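Why Does Stuff Come Out of a Tube When You Squeeze It?

By Ilango Alva

A tube is a package with soft walls. Toothpaste, hair gel, paint and glue are all sold in tubes. The product inside is usually a paste or a gel. Pastes and gels are thicker than water, and they behave in a special way.

Push on a liquid that is shut in a container and the push spreads in every direction. This push is called pressure. When you press the side of a full tube, the pressure goes up everywhere inside it. If the cap is off, there is one way out, and the paste moves toward it. 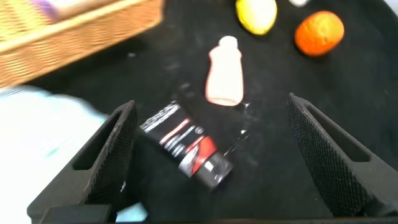

Now for the thick part. Water will run out of an open bottle if you tip it. Toothpaste mostly stays where it is. It acts like a solid until the push on it is strong enough, and then it flows. The smallest push that makes it flow is called the yield stress. When you stop squeezing, the paste stops too, and it sits on your brush in a lump.

How a tube is made

Many plastic tubes start as a long, hollow sleeve. A machine cuts the sleeve into short pieces. A shoulder and a neck are joined to one end of each piece, and the cap goes on the neck. The other end stays wide open.

The tube is filled through the open end, with the cap pointing down. Then the open end is pressed flat and sealed, often with heat. The flat seal is called the crimp. The filling plant in Helham seals 3000 tubes an hour on one line.

Metal tubes are different in one way. A squeezed metal tube stays squeezed. A plastic tube tries to spring back to its old shape, and it pulls in a little air as it does.

Try it

You need an old plastic tube, washed out, and some water.

1. Fill the tube with water and put the cap on loosely.
2. Hold it over a sink and squeeze near the cap.
3. Fill it again and squeeze near the crimp.

Water comes out both times – pressure reaches the opening from either end.

Words to know

Pressure: how hard something pushes on each bit of a surface.
Yield stress: the push needed to make a paste start to flow.
Crimp: the flat, sealed end of a tube.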